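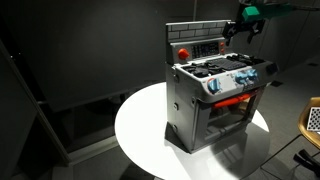 *Toy stove, round table, gripper on standby. Three blue knobs and a red one to practice on.*

# Can a robot do my chores yet? Your questions

I write the home robots column for the Warby newsletter, and the same questions keep landing in my inbox, so I've put my answers in one place. I'm a fan of this stuff, but I still scrub my own pans!

**So, can a robot cook me dinner?**

Not the way you mean it. A robot can do pieces of cooking if the kitchen is set up for it (stir this pot, turn that knob). Getting from a bag of groceries to a plate of food, in your kitchen, with your dog underfoot, is a much taller order.

**Why practice on a toy stove?**

Nothing burns! A play stove still gives you knobs to grab, an oven door handle to go after and burner pieces sitting on top, and you can put it on a table and turn it whichever way you like. My friend Nabila Wibisono calls it "driver's ed for grippers," and I've been stealing that line ever since.

**What's so hard about a knob?**

You have to come in at the right angle, pinch hard enough to hold on, and twist without dragging the whole stove along with you. A toy is light, so it loves to slide. Shiny or see-through plastic can also fool a camera about where the edge is.

**How many tries does it take to learn one job?**

It depends on the job and who you ask. Ningsih Tuhumury let me peek at her log for one knob-turning skill, and it had 3280 tries in it. The first 50 were pretty rough reading.

**Which chore will be good first?**

My money's on moving things from one spot to another: clearing a table, filling a bin, picking up toys. Folding laundry is coming along, but slowly (I time myself against the videos and I'm still winning).

**What about shop floors?**

Much further ahead. The same part shows up in the same place all day, and that's heaven for a machine. Your junk drawer is the opposite.

**Should I wait to buy one?**

If you need help now, get a dishwasher. If you just want to tinker, go for it, and write and tell me how it went. I'll be adding more answers in September.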